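1/ A thread on line drying and why the spacing between items matters more than the weather. I kept notes on this from May onward and finally typed them up. 3/6/26

2/ Setup: one indoor rack, one outdoor line, a kitchen scale, a cheap hygrometer. Every item was weighed dry, weighed out of the spin cycle, then weighed again on the hour until it got back to within a few grams of its dry weight.

3/ Definition, so we don't argue later: "dry" means dry weight at the humidity of the room. Cotton left in a damp hallway never gets back to its tumble-dried weight. It isn't wet, it has settled with the air.

4/ A bath towel came out of the washer holding 182 g of water after the faster spin. The slower spin left a lot more, and no amount of clever hanging made up the difference. If your machine has a spin setting, start there.

5/ Indoor humidity. At 60 percent and below, the rack behaved predictably. Above 65 the seams and waistbands lagged hours behind everything else. That's where the smell comes from.

6/ Spacing. Items touching each other dried slowest, every time. I ended up at a gap of roughly 9 cm on the rack. Wider gaps gave no gain I could measure, and you run out of rack.

7/ A fan on its lowest setting, pointed along the rack and not at it, beat opening the window on most days. The exception was cold, clear days. Cold outside air holds little water, so once it warms up indoors it can take on a good deal.

8/ Priya Quintanilla asked about hanging shirts by the hem or the shoulder. By the hem, upside down. The thick parts – collar, yoke, cuffs – end up lower, where they pull the rest straight. Drying time was about the same. Ironing time was not.

9/ Thin synthetics hold so little water after a spin that I stopped weighing them. Hang them last, wherever there's room, and give the good spots to denim and towels.

10/ Fabric softener: I ran the same towels with and without. Drying time didn't move outside the noise. Absorbency dropped enough that I quit using it on towels.

11/ Equipment. The rack is a Hosov, the older folding one. The rods are too close together as sold, so I hang on every second rod. The Etau clips are fine but mark knitwear. Dry knits flat on a towel, flip once.

12/ Elżbieta Krajewska pointed out that my hygrometer sat right next to the rack and was reading the laundry, not the room. Correct. I moved it to the far wall and threw out the earlier readings. The numbers in 5/ are from after the move.

13/ Things I haven't tested: heated racks, dehumidifiers, wool blankets. If somebody has weights over time for a dehumidifier in a small closed room, I'd like to see them.

14/ Short version: fastest spin the fabric will take, leave gaps, slow fan along the rack, thick items in the best air. Sheets get folded once over two rods, never four layers on one.

15/ Spreadsheet goes up when I've cleaned out the bad hygrometer rows. Replies about tumble dryers are fine but I don't own one.
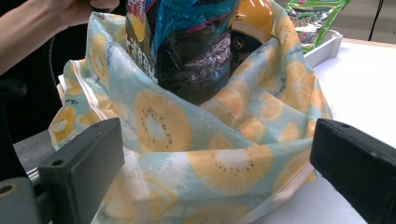 Citrus and kiwi print, plenty of creases.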